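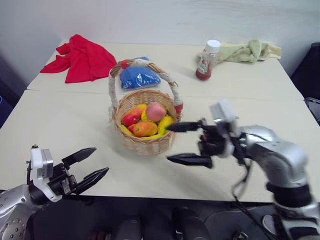 The fruit basket set-up, both grippers open

Notes from our visit to Abernathy, January 16, 2025

I've typed these up from my scribbles, so forgive the gaps - ask me next week if something makes no sense.

Abernathy opened up the Fusus lab for us and we had two good hours with the two-armed robot. The task is called Sonora (they name them all after deserts, I rather like that) and it's about handling fruit in a basket. Easy for you and me! For a robot the tall handle is the nuisance, as the arm has to get in past it without knocking it. Write that down, it links to our session on planning a path round obstacles.

Two things I'd like you to remember. First, each wrist has its own sensor module, so look again at your notes on where to put a sensor and what it can and can't see from there. Second, the bits and bobs on the table, the red cloth and the ketchup and so on, count as clutter. Clutter matters a lot when you train a system on a tidy table and then let it loose in a kitchen. 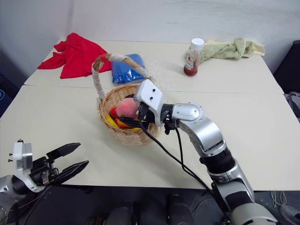 The software is called Notia and it learns from recorded runs. They had 900 of them for this task when we visited and want 2,000 by the summer. Someone asked how long a run takes and the answer was around 50 seconds, which surprised me - I'd guessed far less.

For next time: read chapter 3 and bring one question about gripping soft or round things.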